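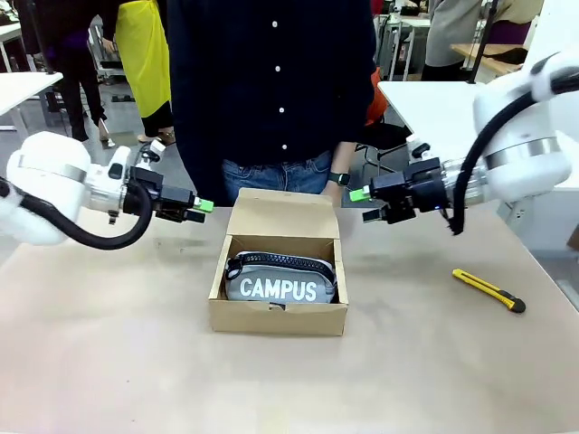 How to Prepare a Passage for a Small Group Bible Study

Last updated in February by Cherry Mae Dumlao
Filed under: Leader Guides

Contents
Before you start
Step 1. Set the limits of the passage
Step 2. Read and mark
Step 3. Check the context
Step 4. Write the questions
Step 5. Plan the session
Common problems

Before you start

This guide covers one passage of a Gospel or letter, prepared by one leader for a 90-minute meeting. It does not cover topical studies or whole-book surveys. Psalms need a different method and have their own page.

You need a printed copy of the passage with wide margins, a second translation, a pencil, and a concordance. Print the text without section headings. The headings were added by editors and tend to steer the reading.

Step 1. Set the limits of the passage

Find where the unit begins and ends. Look for a change of place, time, speaker, or subject. Chapter breaks are a late addition and often fall in the wrong spot. In Mark, for instance, 9:1 belongs with the end of chapter 8.

If the unit runs longer than a page, divide it at a natural break and use two meetings.

Step 2. Read and mark

Read the passage aloud once without stopping. Then read it again and mark:

Repeated words (circle)
Connecting words such as "therefore," "but," and "so that" (box)
Commands (underline)
Quotations from the Old Testament (margin line)

Compare the second translation. Where the two differ in meaning, write both wordings in the margin. Do not open a commentary at this stage.

Step 3. Check the context

Read the full chapter before and the full chapter after. Look up each Old Testament quotation in its original place and read the verses on either side of it. Write one sentence stating what the passage says. If the sentence needs a second "and," shorten it.

Commentaries may be used now. The Voltcombe and Pancombe groups limit leaders to 2, one older and one recent.

Step 4. Write the questions

Write 4 main questions. Each must be answerable from the text. Avoid any question that can be answered yes or no. Place observation questions first and application last.

Nestor Javier's question sheet, used at Voltcombe, leaves half a page blank under each question for notes.

Step 5. Plan the session

Opening and prayer: 10 minutes
Reading aloud: 10 minutes
Discussion: 55 minutes
Closing prayer: 15 minutes

Common problems

The group finishes early: return to the repeated words from Step 2.
One person answers everything: ask for a verse number with each answer.
A question comes up that you cannot answer: write it down and bring it to the next meeting.

Next: Leading a Study on a Parable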